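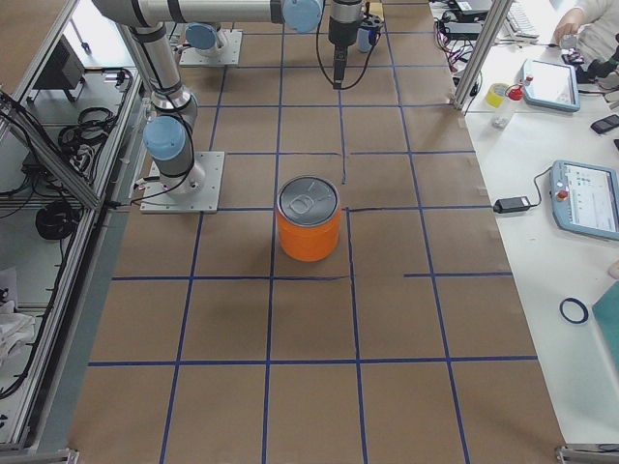 Two arms, one can, blue tape grid on brown paper.

Can machines do the chores yet?

meslow_shed wrote:
My answer after a good while reading and watching is no, at least for the kitchen. A can standing upright on a flat table with nothing near it is the easy end of the job. My cupboard has tins stacked three deep, some on their side, and a bag of rice leaning on them. Show me an arm that gets the tomatoes out of that.

Kováčik wrote:
Depends what you call a chore. We have one arm at work loading a deburring machine. It does 522 parts on a normal shift and I check on it when the light goes amber. Nobody on our floor wants that job back.

meslow_shed wrote:
Same part, same tray, same place every time though?

Kováčik wrote:
Yes. The tray is pinned. If someone puts it in the wrong way round the arm stops and waits for me.

tin_lid48 wrote:
Then it's a machine tool with an elbow. Fine for a shop floor, no use at home. Look at the picture again, there are two teach pendants and a tangle of cable on the side and a person's arm by the keyboard. I can put a can away without any of that.

vondulgate wrote:
I don't agree. Washing machines needed plumbing and a level floor and people made room for them. If an arm could clear my table each night I'd tape the table up myself.

tin_lid48 wrote:
Would you bolt a base plate to it?

vondulgate wrote:
To the worktop, yes. Not the dining table.

Kováčik wrote:
Gripping is what costs us time. Our first set of fingers marked the parts, the second set dropped them when they were oily. A can is kinder, it's round and stiff. Try a wet plate or a sock.

meslow_shed wrote:
Socks are my test as well. Pair 48 of them out of a basket with no help and I'll change my vote.

vondulgate wrote:
I can't do that myself, there's always an odd one. I'll settle for the table.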